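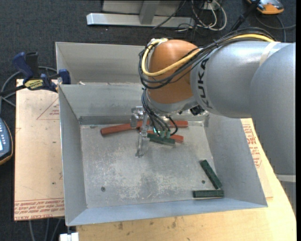
The **Zarei Bin-Picking Project** is a student robotics project run each year as part of the automation course at Nulden Technical College. It was started by Hina Usmani, who teaches the course, and covers grasp planning, gripper design and cell setup.

## Task

Teams program a KUKA arm to lift colored blocks and bars from a sheet-metal bin and place them in a second bin. A scored run consists of 30 picks. Each completed transfer earns points – up to 200 per run – and a dropped part scores zero.

## Assessment

Runs are held in April. Teams also submit a wiring diagram and a test log of at least 100 picks. Mahsa Bahrami has supervised the scoring since the second year.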